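Sourdough drying out by day two, freezer or bread bin?
Asked by Nelly Arango, January 2, 2024

I buy one 600 g loaf a week from Salgado and by the second day the cut side is hard. I've tried the paper bag and a tea towel. There are only two of us so we can't eat it faster. Is it better to freeze the lot?
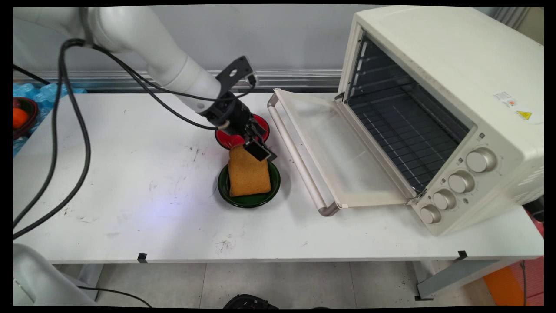

We mostly have it as toast, if that changes anything. The kitchen gets pretty warm in the arvo.

2 answers

Kipchumba Barasa
Slice it the day you buy it, once it's fully cool. Keep two days' worth out and freeze the rest flat in a zip bag with the air pushed out. Toast from frozen, a bit longer than usual. Don't use the fridge, bread goes stale faster in there. 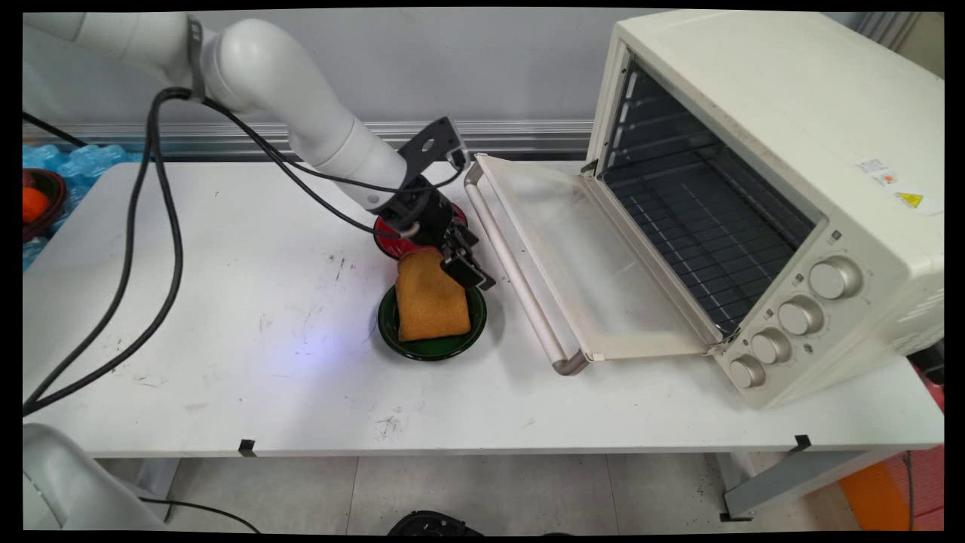
A slice of toast.

I've done it this way since October and haven't thrown any out.

Florian Pons
Bread bin. Cut side down on the board works too. Ours is a Maneo, lid's a bit loose but fine.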